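Notebook, October, afternoon, reading room at Huvdale

Working through the seal-wife tales again, the Clustberg printing against my own notes.
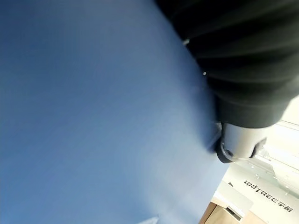
The claim I keep running into is that the Hovari version is the oldest because it is the shortest. I don't buy it. Short can mean old. It can also mean the teller was tired, or the collector had a boat to catch. The Hovari text has 327 words in my copy and leaves out the hiding of the skin entirely, then has the wife find it in the last line. Somebody dropped a piece there. You can't find what was never hidden.

Checked the 1475 date again. It belongs to the binding, or to whoever wrote inside the cover, and the tale is in a later hand. The Clustberg introduction slides from one to the other in a single sentence. Please stop citing it as a 1475 text in the shared list until one of us can show why.

Mugo variants: 15 in the index, of which I could match 4 to an actual page. The others are summaries, and a couple look like the same summary typed twice with the children changed from sons to daughters. No use for counting motifs.

On the seven-year term. The usual reading is that it's ritual. Maybe. It's also the number every teller in this district uses for any long wait, including the one about the miller's debt. I'd want to see it vary somewhere before I hang anything on it.

Still to do: compare the key and the chest in the Mugo pages with the roof beam in Hovari. Ask for the loose sheets at the back of the second box. Fix my own table, where I had the two brothers' tale filed under seals for no reason I can find.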